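Furniture & Interiors, evening section
Notes wk 4 – tables, tops, what people put on them
K. Zepeda

Typed these up fast, sorry, will fix the numbering later. Bring last week's sheet too, we didn't finish edges.

1. Where we left off

Wood moves. Everything else tonight comes back to that. Boards get wider in damp weather, narrower in dry. Hardly any change along the length. So: a top fixed down tight across the grain will crack or cup, sooner or later. Slotted holes, buttons, figure-eight clips, pick one. If your apartment has steam heat, expect the worst of it in winter.

Someone asked about the Troluletti table from the slides – yes, the split ran right through the screw line. Classic. The owner thought it was a defect. It was the screws.

2. Pale tops vs dark tops

Pale tops: ash, maple, birch, beech, white oak if you leave it alone. Hide dust and small scratches pretty well. Show ink, wine, coffee rings, anything greasy. They also yellow, oil finish worse than water-based. Put a bowl in one place by a window all summer, move it in August, there's your circle.

Dark tops: walnut, stained anything. Show dust within the hour. Scratches read as white lines. Walnut gets lighter with sun, not darker, people never beleive this.

Grain: straight, fine grain is calm, goes with a busy room. Big cathedral figure wants a plain room. Not a law. Settimio Cocco (guest, two weeks ago) disagrees with me on this and said so at length.
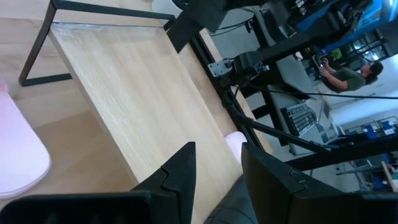
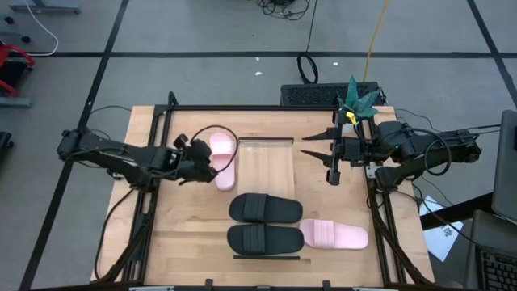
Pale wood top, both views

3. Bases

Three things to check before you even look at the style:
– racking (push a corner sideways, does it sway)
– where your knees go
– how the top comes off, becuase one day you will move

Metal bases are stiff for their size, so the parts can be thin. Aluminum lighter than steel, easier to haul up stairs, flexes more for the same section. Steel rusts at the feet if you mop a lot. Wood bases need an apron or a stretcher or really good joints. Trestle = great for knees at the sides, bad for whoever sits at the end.

The Fotden base everybody likes in the catalog: look at the corner blocks, not the legs. Legs are fine. Blocks are stapled.

4. Height

Dining and desk are close but not the same. Sit in the chair first, then measure to your elbow. The table follows the chair. If you already own the chairs, the decision is half made. Work you do standing wants a higher surface, and kneading dough wants lower than chopping does. Try it at home on whatever counter you have, stack some boards up, see what your shoulders say.

Leave room behind chairs. More than you think. Tape it on the floor before you buy.

5. Finish – short version

Oil: easy to patch, needs redoing, soaks up stains if you let it go dry.
Wax: lovely for a month. Hates hot cups.
Film finishes (varnish, poly, lacquer): tough until they chip, then you sand the lot.
Hardwax oil: in between, what I would pick for most of you.

Oily rags lay flat outside to dry. Do NOT ball them up in the trash. They heat up by themselves and start fires. This will be on the test and also matters in life.

Sanding: 120, 180, stop. Going up to 300 on a dining top is wasted effort, and oil won't soak in as well. Always with the grain for the last pass. Wipe with a barely damp cloth, let dry, knock back the fuzz by hand.

6. Price exercise

Last year's group did this and it got heated, which was good. Two tables, same size on paper. Costent one is veneer on a core, the Chatzigeorgiou one is solid and comes in at 1,301 delivered. Question isn't which is better. Write down what you pay for in each one: material, labor, shipping, name. Then what it costs to repair a deep scratch in each. Veneer can only be sanded so many times, sometimes zero times. But veneer stays flat. See section 1.

One page. Hand drawing of how you think the top meets the base, even if wrong. I'd rather see a wrong drawing than a photo from the website.

7. For next time

Read the handout on drawers, first 12 pages, skip the part on locks. Measure one table at home: length, width, height, overhang at each end. Note the species if you know it, "don't know" is a fine answer. Turn the thing over if you can do it safely and sketch what's underneath.

Price pages due Monday, paper copy in the tray or email before class. Room is open at 6, the side door sticks so pull hard.

Left over from questions: yes you can mix woods in one room, no I don't have a rule for it. Water rings – try a warm iron over a dry cotton cloth, few seconds at a time, on film finishes only, test underneath first. Tablecloths next week if theres time.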